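Workshop notebook, July. Glue tests, page 3.

Carried over from the last page: the hide glue joints from the Cartwright order are holding, the liquid glue joints are not. Two of the chair rungs crept under load overnight. I knocked them apart this morning and cleaned the tenons back to bare wood with a card scraper and hot water. The old glue came off one of them in a sheet, so I don't think it ever bit into the wood. Those tenons were cut in spring and had been handled a lot. Next time scrape them right before gluing.

Mixed a fresh pot of hot hide glue at 8 a.m. One part granules to two parts water by weight, soaked until the granules were swollen through, then into the pot. Held it under the temperature where it starts to smell cooked. The last batch went over that and was weak afterward, strings breaking short when I pulled the brush away. This one pulls a long thread.

Test pieces are offcuts of the Fernum ash, all from the same board, planed the same morning. Five pairs with hot glue, five with the liquid glue from Vamton, five with the hot glue plus a little urea to slow the set. Each pair is a plain lap joint, clamped until the next morning. I wrote the mix on the end grain in pencil because tape labels came off last time.
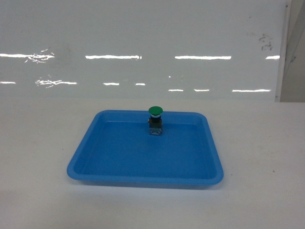

Does the urea weaken the joint? At the dose I used, not that I can measure. The wood tore before the glue line did on four of the five pairs, same as the plain hot glue, and the fifth let go at a spot where I had missed with the brush. I would not go higher on the dose without running this again. The first try back in the winter had double the urea and stayed rubbery for days.

Open time was what I was after. Plain hot glue gave me barely enough time to get a rung into both legs before it gelled, and that was with the legs warmed on the radiator. With urea I could seat 3 rungs, check them for twist and still push one back in line. For the Clusmont settee that matters — the back has to go together in one go, six spindles and the crest rail, and there is no good way to do it in stages.

Liquid glue results: two pairs slid when I hung the weight on them, the other three held but the glue line looked thick. The bottle has no date I can find on it. It may just be old. Put a drop on paper and it was still tacky at lunch, so I'm not using that bottle on anything that leaves the shop. Ordering a fresh one to be fair to it, and will repeat with the same ash if there is enough left.

Clamping: the cork pads stuck to the squeeze-out again. Waxed paper under the pads fixed it. Keep a roll at the glue bench.

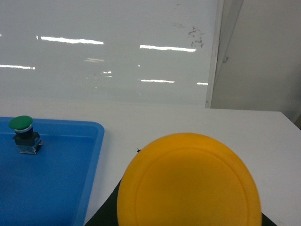

To do before the Clusmont glue-up

Dry fit the whole back and number every spindle at the bottom end, inside face.

Cut a spare spindle. The grain on the second one from the left runs out near the tenon and I don't trust it.

Mix the urea batch the evening before and leave it covered in the fridge. Warm it slowly.

Heater on in the shop early, parts laid out near it — not on it, the crest rail is already bent and I don't want it moving.

Ask Cartwright whether they want the two rungs redone in hot glue or the whole chair.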